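Box by box, Tanstead's block library gets ready to move

TANSTEAD, February 8, 2020. If you have ever tried to pack up a playroom, you will have some idea of what has been going on this winter at the Tanstead Block Library, where families have been borrowing building blocks for 15 years and where every last one of them now has to be sorted, boxed and carried over to new rooms on Alexiou Street.

The library has 2,095 blocks on its books, in wood, in foam and in a few odd materials that came along with donations over the years, and most of them have been in and out of local living rooms more times than anyone could tell you. They are a well-loved bunch, with dents and pencil marks and the occasional set of tooth prints, and Wiebke Haberkorn, who has run the library since it was two shelves in a church hallway, would like every one of them to arrive in one piece.

"People think blocks are easy because they don't break," she said on Saturday morning, with a roll of tape around her wrist like a bracelet. "Well, they don't break, but they do get mixed up, and then you have a family that borrowed a bridge set and got home with half a castle!"

The boxes themselves are whatever the shops of Tanstead could spare, and the grocery on Zarnport Road has been especially generous. Many have already lived a full life, with tops ripped open and flaps that go their own way, but with a bit of tape underneath they hold up nicely. Dark blocks and light wooden ones often share the same box, going by set and leaving color and material out of it.

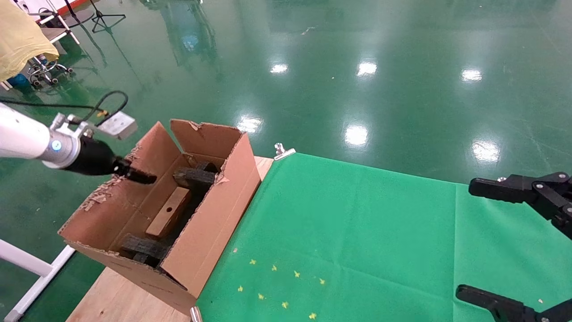
Will families still be able to borrow blocks during the move?

Borrowing goes on as usual through the end of the month, then stops for two weeks while the shelves go up at the new address, and anything due back in that time may be kept until the doors open again.

The new rooms used to belong to Flarkico, the picture framing shop, and they come with deep shelves along two walls and a big front window that gets the sun until well after lunch. There will be 64 borrowing sets to start with, each with its own card listing what belongs in it, and a low table by the window where children can try a set before taking it home. Over 550 families hold a library card at the moment, and Haberkorn hopes a few more will wander in now that the place can be seen from the street.

Percy Arango, whose twins learned to stack on the library's oldest set and who is now driving the van, has been through moves of his own and says this one is a good deal more cheerful. He did ask that people with large sets at home bring them straight to Alexiou Street once it opens, so they need only be carried once.

Spare boxes of a small or middling size are still welcome at the old address on weekday afternoons. Torn ones are fine, as long as the bottom is sound. A proper opening party, with cake and a tower-building contest for all ages, is planned for July.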